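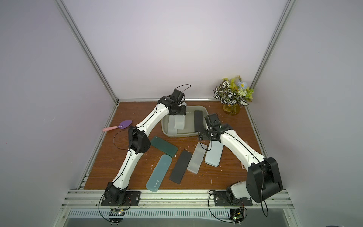 Workshop tips from a robotics club parent

My kid joined the robotics club at Pastholm two years ago, and I got roped in as the adult who unlocks the door and puts things away. I knew zip about robots. What I did know was how to run a kitchen and a messy garage, and you'd be amazed how much of that carries over! A few people on the club list asked me to write my tricks down, so I've done it, in no particular order.

Pencil cases make great practice objects

The team's project this year is tidying: two arms, one tray, put the cases in the tray. We tried real groceries first and oh boy, don't (a bag of rice, enough said). Zippered plastic pencil cases are cheap and they wipe clean. Buy more than one color, and get a few see-through ones along with a few solid ones, because the kids found that the frosted ones give their camera program fits and the black ones don't. Leave them empty to begin with. Later on, drop a couple of pencils in one and watch how differently it hangs.

Pick a tray with a rounded rim

Our first tray was a baking sheet and every bump sounded like a car wreck. A plastic bin with a rounded rim is so much kinder to fingers and to equipment. If yours skates around, put a square of rubber shelf liner under it, the same stuff you'd put under a cutting board. Wash the liner now and then in dish soap, it gets its grip right back.

Throw in some odd stuff

Once the kids can do the job on a bare table, clutter it up. A garden trowel, a vase of fake flowers, whatever is lying around the house. Fake flowers only, please. I love a real bouquet but I don't love water next to wiring. Dust the fake ones with a hair dryer on the cool setting, outside if you can.

Cables

This is my soapbox. An arm needs slack at every joint, so don't pull the cable tight because it looks neater. Have somebody move the arm by hand, power off, through its whole reach, and see where the cable gets tight before you strap anything down. Then use hook-and-loop straps. I've banned zip ties on anything that moves, after the afternoon I spent snipping them off with nail scissors. For the thin wires, a flag of masking tape with a number on it at both ends does the trick. Write the number before you stick the tape on (ask me how I know).

Crumbs, specks and sawdust

Wood-look tabletops show every little white fleck, and I used to go at ours with a damp rag, which just smeared things around. A soft two-inch paintbrush and a dustpan work much better. Brush away from any vents or slots, never toward them. For sticky spots, a drop of dish soap on a barely damp cloth, then a dry one right behind it. No spray bottles near the boards! Spray the cloth over by the sink.

Marking where things go

The kids like to run the same setup over and over, and it has to start out the same every time. Painter's tape corners on the table are fine for a week or so. After that the edges curl up and collect lint, so peel them and start fresh. If old tape leaves gum behind, rub it with a little cooking oil, wait a few minutes, and wash it off with soapy water. Try it on a hidden corner first.

Screws in a muffin tin

One cup per step, in the order you took things apart. I got this from fixing my dishwasher. A 4-quart lidded tub holds the whole tin if you have to stop for dinner.

Keeping score

Do your runs in batches of 20 and write them on paper. The girls who keep our log have 1,780 tries in a spiral notebook, with little notes like "case slid" or "zipper side down," and those notes have fixed more problems than anything I've seen on a screen. Tie the pencil to the notebook. I'm serious, use a good long string.

Packing up for a meet

We go to the Santon meet every spring, and the arms travel wrapped in old bath towels with the grippers padded by a clean sock each. Photograph the wiring before you unplug a thing. Snacks go in a separate car from the electronics, and bring twice as many as you think.

Next month I'll try to write up the glue drawer, if I can get it open.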